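12/19/18

Shunter 2, cooling circuit, continued from the October pages.

Christos started the engine in the morning and we let it idle until the thermostat opened. The fan of the left radiator came on late again. I compared with the right side and the right one is normal. Delphine thinks the sensor from Hidard is the old type with the longer thread, so the tip does not sit in the coolant as it should. I have ordered the short type. Until it comes, please do not run this engine above half load.

Brake compressor: pressure builds up well, but the dryer blows off too often. Florêncio changed the valve seal and wrote the part number on the inside of the cupboard door. After this I measured 70 seconds between two blow-offs, before it was much less (I did not write it down, my mistake). 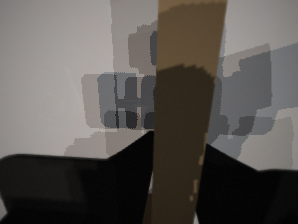
Engine hours are now 675. The oil sample went to Tradness with the afternoon post. Last time they asked for the hours and also the date of the last filter change, so I put both on the label.

Lyle called from the Hulleda yard. They want the locomotive back before the cold weather, but I could not promise it. The wheel profile is still to be measured, and the gauge is with Noemi in the other hall. If the flange is too thin we must book the lathe, and then it is about 2000 more on the bill - he knows this and will ask his manager.

Still open: sand pipe on the rear axle, cab heater, horn (works only from the left desk). Christos starts with the heater.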